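June, evening

Long day on the Stallero kit. Got to the unit at 8 and worked through until 6 with a short lunch. I want to get this down while I still remember which notes went with which arm.

The loan agreement gives us 9 days with it before we have to say yes or no. What Skesa is offering is the two arms, the grippers, the teaching software and a support plan they call Clavine. The support plan is billed separately. I missed that on the first read of the quote and so did Araba, and we had to go back and redo the cost sheet. With the plan it comes to 3,755 a month on the lease. Without the plan it is 1,194 less, but then any fault call is charged by the hour.

I spent the morning on the desk-tidy routine, which is the one closest to what our packing customers keep asking for. Mixed items, nothing in a fixed spot, two arms sharing one table. Bottle on the left arm, pen holder on the right, markers between them.

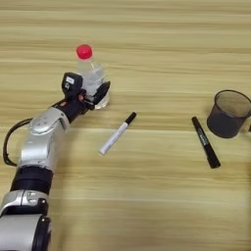
The setup software is better than the one we tried from Tokgöz last year. You name an item, set a grip force, and save it to a list that both arms can read. The default force was too high for thin plastic, so I lowered it and saved a second profile. It took me a while to find where the profiles are stored. The manual says one menu and the software has it in another. I wrote the correct one inside the front cover.

Calibration is slower than the brochure says. I did it twice, once with the lights on and the blinds down, and once with the blinds up. Both passed. I did not see a difference in the numbers big enough to care about, but I will try again late in the afternoon when the sun comes straight in. 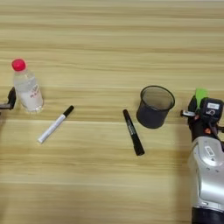 Araba came by before lunch with the cost sheet and we talked about whether 200 cycles is enough for a fair test. She thinks it is enough for the bottle and too few for the markers. I agree with her on the markers. A round thing lying flat on a table is a harder job, and it is the one the customers will try first. I will split the test and give the markers their own run.

Lunch was the rest of the lentil soup. Called the dentist and moved my appointment again.

After lunch I worked on the handoff between the arms. The software lets you draw a line down the table and assign a side to each arm, or you can leave it open and let them share. I prefer the line for now. With sharing on, the planner adds a pause whenever both arms want the middle, and I could not find a setting to shorten it. That goes on the list for Skesa.

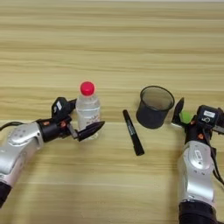 Both arms at the table, with the bottle, the black marker and the pen holder.

The grippers themselves I like. The fingers come off with two screws and the spares were in the box, bagged and labeled. The cables are my main complaint. They run outside the arm, and I would want them clipped down before this went anywhere near a packing line. Skesa sells a clip set. It is not in the quote – I checked twice.

I sent the cable question and the pause question to Skesa at 3 and got an answer before 5. That is quick, and I noted it in the support column. 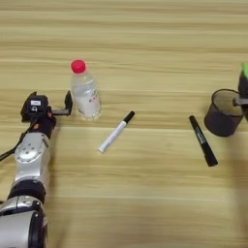
Hülya Kozan wrote back that the pause is a fixed safety margin in this version and cannot be changed by the customer, that a shorter one is planned, and that she would not want us to sign on the strength of a plan. She also said the clip set could be added to the loan at no charge if we asked by the end of the week. I asked right away.

So the pause stays for the test, and I have to count it in the cycle times. I changed the sheet to show time with sharing on and time with the line, in separate columns. Araba wants the lease figure next to both.

Tomorrow: the marker run first, then the bottle. Print the fault log. Ask about the warranty on the fingers. Buy coffee for the unit, we are out.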